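Stastside Recipe Cards: README

Version of 23rd June. Maintained by me, with a lot of typing help from Gerd Böttcher.

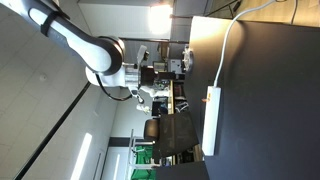
So, this is a collection of home recipes from the Stastside end of Lusville, typed up from index cards, backs of envelopes and one very greasy church cookbook. My aunt left me the first shoebox and it grew from there. I did nearly all the scanning over the winter, at whatever table I could get, and I learned fast to set up near a long white power strip, the kind with a little orange switch near one end, so the scanner, the laptop and the desk lamp could all live together. If you plan to scan your own family's cards, sort out your outlets first and your filing system second!

What's in here

There are 1,075 recipes in the main file, recipes.csv. Of those, 492 have a date written somewhere on the card, and the rest are anybody's guess (I left the year blank if I couldn't find one on the card itself). The scans live in the cards folder, and the file names match the id column. Forty families gave me their boxes, and I use a family code in place of their last names.

The columns

id: a plain number, never reused, even when I delete a duplicate
title: exactly as written, so yes, "Good Cake" and "Good Cake 2" are both in there
family: the code for whose box it came from
year: only if it's on the card
ingredients: one long text field, split with semicolons
steps: as written, spelling and all
notes: anything in the margins, like "too salty" or "Ed hated this"
course: my own guess, and the column I trust the least

About the measurements

I didn't convert anything. If the card says "butter the size of an egg" then that's what you get. Gerd wanted a second column with grams in it and we went back and forth on that for most of March. He has a point, but half the fun for me is the teacup and the coffee can, and I don't want my idea of a teacup to end up looking like somebody's grandmother's. If you want to make a converted version, please do, and call it something else.

Oven temperatures are a mess too. A lot of the older cards only say "slow" or "quick," and I left those alone.

Things I know are wrong

The handwriting in family code F17 is rough, and I'm sure some of my teaspoons are tablespoons. Check the scan before you bake from it, especially anything with baking soda. There are also a few casseroles that turn up in five or six boxes with tiny changes. I kept them all (I like seeing who added the mustard), so don't use this to work out how popular a dish was.

The canning and pickling recipes are here for reading. Plenty of them don't match what's considered safe now, so please look up a current guide before you put anything in a jar.

Using it

Cook from it, print it, make a booklet for your cousins. Every family said yes to sharing for free but not to selling, so please stick to that. A line saying it came from the Stastside cards would be lovely.

Found a typo? Send me the id and what you think it should say. I go through the corrections in batches, usually when something's in the oven.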